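Home » Tips » Around the House » Old prints, slides and negatives

Old prints: which tips work and which don't

By Maiara Damasceno

Every few months the same list of tips for looking after old family photographs goes round again. Freeze them. Put rice in the box. Rub the marks off with bread. I have a cupboard full of prints from both sides of the family, 3817 of them when I started, and I have tried a good many of these on pictures I didn't mind losing. A few work. Several did damage.

Where to keep them

The loft is the worst room in most houses, and the garage is close behind. A loft bakes in August and is clammy by winter, and prints curl and stick together when they go from one to the other year after year. Under the bed is fine if the bed isn't against an outside wall. A shelf in a wardrobe is better. I keep mine on the landing, in an ordinary cupboard that doesn't share a wall with the bathroom.

I am not convinced by the sachets. People swear by those little packets of drying crystals, but a packet left in a shoebox for years is full of damp after the first few weeks and does nothing from then on. If you won't remember to change it, save your money and leave a gap behind the boxes for air to get round.

Rice is even less use. It leaves dust on everything and brings in insects.
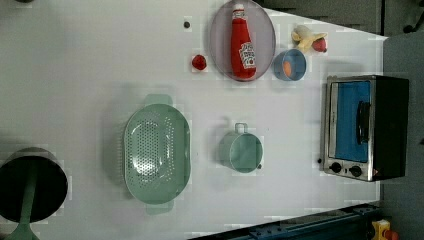
Issue 30 | Page 15

Boxes and envelopes

You do not need the Reltidberg boxes. They are well made, and I own two, but the price is silly for what they are. What matters is that the card is acid-free and that the lid fits. Grasso in Wusdale sells plain flat ones for a good deal less and I can't tell the difference after 15 years. Brown envelopes and old shoeboxes should go. So should rubber bands, which perish and glue themselves to whatever they were holding, and paper clips, which rust.

Stand small prints on edge, like cards in an index, with enough in the box that they don't slump. Big ones lie flat. Don't pack either so tightly that you have to pull.

Sticky albums

These are the ones with striped gluey pages and a clear sheet on top. The advice you'll see most is to warm the page with a hairdryer and peel. I tried it on four pages and got two prints off cleanly, one with a crease across the middle and one that left its back behind. Heat softens the glue, but it softens the face of the photograph as well.

Dental floss is slower and safer. Use the plain unwaxed sort. Slide it under one corner and saw gently from side to side, keeping it flat against the page. If it stops, try from the opposite corner. If it stops there too, leave the print where it is, cut round the page and store the piece whole. Photograph the page before you start on it, so that you have something if the whole business goes wrong.

Rosario Rizzi wrote in to recommend an hour in the freezer before the floss. It made the glue brittle on one of my albums and made no difference at all to the other. Seal the album in a freezer bag with the air pressed out, and let it come back to room temperature before you open the bag, or you will have water on your pictures.
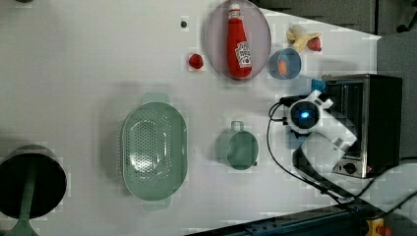 The other thing people get wrong with albums is the writing. Ballpoint on the back of a print shows through on the front sooner or later, and felt tip comes off on the next picture in the pile. A soft pencil will do for older paper prints. It won't take on the shiny plastic-backed ones, so put those in a paper sleeve and write on the sleeve first, before the picture goes in.

Cleaning

Mostly, don't. A soft dry brush, the sort sold for make-up, will shift loose dust if you work from the middle outwards. That is as far as I would go with anything I cared about.

Bread does lift a little grime from a white border. It also leaves crumbs and grease. Window spray is a disaster on any print, and so are baby wipes, whatever the video said. Vinegar I have seen suggested for mould, by someone who I can only suppose had never owned a photograph. For mould, put the print in a bag on its own, keep it away from the rest, and ask a conservator if it matters to you. 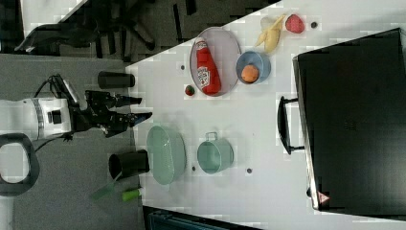 Ketchup bottle on the tray, with the blue bowl to its right.

Throwing some out

No tips page seems to want to say this, so I will. Most boxes are too full, and half of what's in them is blurred, or a duplicate, or a hillside. I got mine down to 2269 and have not missed one. Do it at a table in daylight, an hour at a time. I did Friday evenings at first and kept far too much, being tired.

Keep anything with a face you can name. Keep the bad picture of the kitchen in the old house, as you'll want that more than the sunset. With negatives I would be slower. They take up almost no room and a fresh print from one beats a scan of a faded picture. Put them in paper or clear polyester sleeves, a strip to each, and label them to match the box the prints are in.

Next page: Getting candle wax out of a tablecloth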